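Listby > Student Projects > Robotics > Simulation

Gripper stops above the cube in sim, never closes
Posted by Madalena Bastos, August

Semester project, team of 3. We run a scripted pick task in a simulator: one arm, one red cube, green corner marker as the place target. The arm reaches the pre-grasp pose and stays there. No error in the log. Out of 15 trials, 14 stop at the same height. Cube position is randomized within the white patch. Controller is the default position controller. What should we check first?

redard_k
Check the convergence tolerance. If your state machine waits for position error to fall below a threshold the controller can't reach, it never leaves pre-grasp. Print the error norm every step. If it flattens out above the threshold, loosen the threshold or raise the gains.

strand17
Same symptom in our class project last year. Cause was the tool frame. The target was computed for the fingertips but the controller was tracking the flange, so the offset got applied twice.

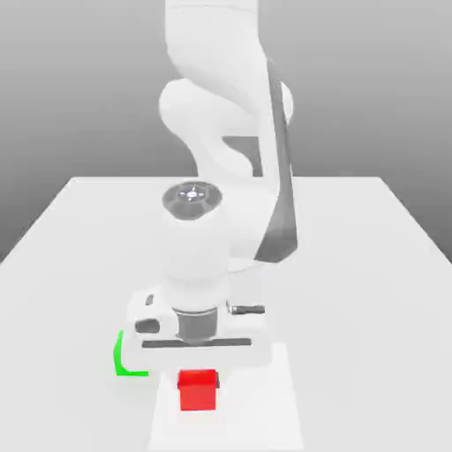
Draw both frames in the viewer and compare them with the cube center. With the cube under the hand and a gap left over, x and y are probably fine and z is where to look. Also confirm the cube pose is its center and not its base. After that fix our script went straight to the close command. The green corner has no effect on grasping if it is visual only, but check that it has no collision shape.

nuvent_user
try a different physics timestep, worked for me

Contact | Terms | © Listby | Back to top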